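The fruit bowl and the counter

March 13, 2022

I finally got rid of the big wire fruit basket. It had been on the counter since we moved in, and it was the wrong size for everything. Apples rolled to the middle, bananas hung over the side, and anything small went to the bottom and stayed there until I noticed the smell. I found an onion in it in December that had grown a shoot as long as my hand.

The basket went to the thrift store on Tierney Road along with a box of mugs. I wanted to buy its replacement on the same trip but they only had glass, and I don't trust myself with glass next to the sink. So for a couple of weeks the fruit sat on a dinner plate, which worked fine except that we then had one less dinner plate.

What I ended up with is a plastic bowl from Prokent, the discount home store out past the Curholm exit. It's a pale peachy pink with a big wavy rim, like a flower. I would not have picked that color out of a catalog. Everything else in the kitchen is gray or white, and I had it in my head that I wanted something dark. But I put it down on the gray counter when I got home and left it there while I unpacked the groceries, and by the time I was done I had stopped looking for the receipt.

The counter is the other half of this. It's a gray, streaky, stone-look top with a little blue in it, and it hides everything. Crumbs, coffee rings, a whole smear of jam once. That sounds like a good thing until you lean on it in a clean shirt. My new routine is to clear one section at a time and wipe it whether it looks dirty or not. The stretch by the window gets done first, and that is where the bowl lives now.

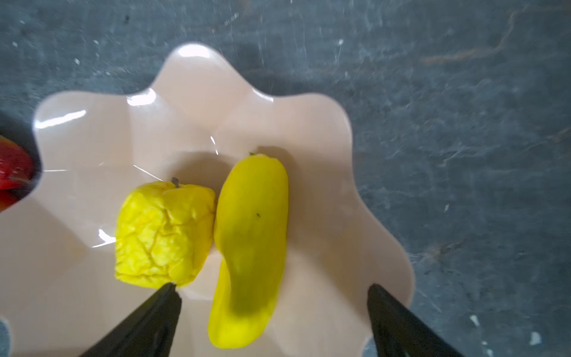
The new bowl with two yellow fruits in it, one smooth and one very wrinkled.

The smooth one is a mango. The other one I'm less sure what to call, with all those creases and the little dark stem at the top. It looks like somebody let the air out of it. I like the two of them together, and yellow turns out to be a good color against the pink.

I've made a few rules for the bowl. It holds fruit only. The old basket collected batteries, rubber bands, a tape measure, two dead pens and the key to a bike lock we no longer have. All of that now goes in the shallow drawer under the toaster, and if the drawer won't close, something gets thrown out.

The second rule is that it doesn't get filled to the rim. I used to come home from the Fusness market with a bag of everything and dump it all in at once, then wonder why half of it was bruised by the weekend. Now I put out what we'll eat in a few days. The rest stays in the paper bag on the pantry shelf, or goes in the refrigerator if it's already soft. Bananas are on their own, on a hook under the cabinet.

The third rule is that the bowl gets washed when it's empty, before anything new goes in. This is easy with plastic. The wire basket had a hundred little joints and I never once got it properly clean. The new one has those curved lobes all the way around, so I run a soft sponge along each of them with dish soap and dry it with a towel. It's shiny, so water spots show if you let it air dry. I don't put it in the dishwasher. It might be fine in there, but I had a plastic salad bowl warp on me once and I'm not going to test it.

One complaint – it weighs almost nothing. If you bump it when it's empty, it slides. I thought about sticking those clear rubber dots on the bottom and I still may, but I have a sheet of them somewhere and refuse to buy another one until I find it. They were in the basket at one point, so they should be in the drawer.

Next on the list is the corner by the stove, where the oils and the salt are. I measured it at 20 inches and there are far too many bottles for that. Two of them are sesame oil, both open. I also want to move the knife block to the other side, closer to the cutting board, but the outlet is in the way and the toaster cord doesn't reach anywhere else – so that may have to wait until I do something about the toaster.

If anyone has found a small tray with a lip that wipes clean and doesn't cost a lot, leave the name in the comments. Prokent had one in the same pink, but I think one pink thing is enough for this kitchen.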